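Indoor Gardening > Supplies > Storage > Bagged potting soil

Print this article | E-mail this to a friend

Bagged potting soil (keeping it at home)

Bagged potting soil is growing mix sold in small plastic bags for people who garden on windowsills, balconies and kitchen counters. It's what most of us buy when we have more houseplants than yard. I've written most of the entries in this section, and this is the one I get the most mail about, so I've let it run a bit long!

What it is

The word "soil" is generous. Most bagged mixes have little or no garden dirt in them. The bulk is usually peat, coconut fiber or composted bark, with perlite or something similar mixed in so that air can get to the roots. Some have plant food added and some don't, and you really do have to read the bag to find out which you've got. I once fed a fern on top of an already fed mix and it sulked until June.

Small bags cost more for what you get than the big sacks at the garden center. I still buy them. I live up two flights of stairs, and a big sack, once opened, sits in my hallway for ages and gets everywhere - into shoes, mostly.

Standing or lying down

There are two schools here. Gijs Peeters, who wrote the old Stemthorpe houseplant leaflets (I have 17 of them in a drawer), always laid his bags flat and stacked them like bricks. It's tidy, and fine for sealed bags. Open ones are another story, and I'm firmly with the people who stand them up in something with a rim, side by side, so they hold each other up.
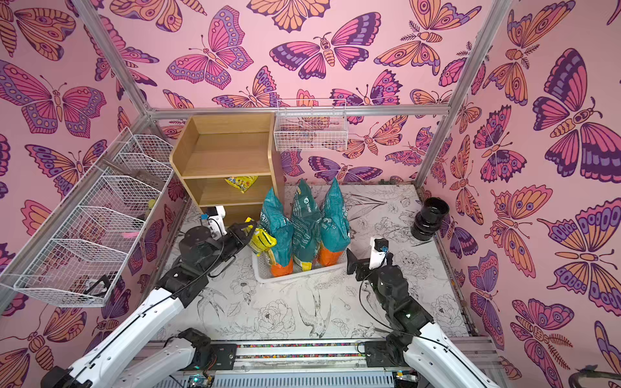
The other thing I'd say about standing bags is to fold the tops over while there's still plenty of plastic to fold. Two turns and a clothespin will do. If you've torn the bag halfway down its front, give up on it and tip the rest into a tub with a lid.

Trays, basins and tubs

A shallow tray is the easiest to reach into and the easiest to wipe. A basin with a proper rounded rim is nicer to carry, and you can do your repotting right in it, bags and all, if you're not fussy. I use an old dish basin from Van Beek, the housewares store on our corner, and it has outlived two dish racks. Whatever you pick, don't choose one so deep that the bags vanish into it, or you'll forget what you own and buy more. (I have done this. More than once.)

Wire baskets hung on a wall or a rail are great for gloves, labels, twine and little packets. I wouldn't put open soil in them, for reasons your floor will explain to you.

Reading the label

Imported mixes are easy to find now, and plenty of them have no English on the front. Teal and orange seem to be popular colors, though color tells you nothing about what's inside. If you can't read a label, ask someone who can or use a translation app on the back panel, and then write what it is on the bag in marker. "Cactus" or "leafy things" is enough. I don't bother with dates, though Veerle Koster puts them on everything, and her plants look better than mine, so make of that what you will.

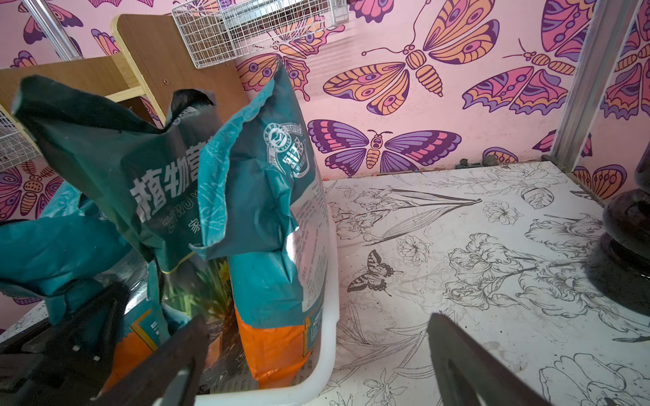
Teal and orange bags of potting soil in a white basin. The large characters on the leaning bag read 植物营.

Damp, mold and little flies

Mix that has been left open can dry out until it's like dust, and then water just runs off the top. Put it in a bowl, add warm water a bit at a time and stir it with your hand. Mix that has stayed too wet may grow white fuzz or bring in fungus gnats - those tiny flies that drift up your nose while you're reading. Spread it out to dry somewhere airy before you use it, and keep the bags closed afterward.

Old potting mix isn't garbage, by the way. I sift out the roots, blend it half and half with fresh and use it for anything tough, spider plants especially. I wouldn't start seeds in it.

See also: Cactus mix; Coconut fiber; Fungus gnats; Repotting on a kitchen table; Sifting and reusing old mix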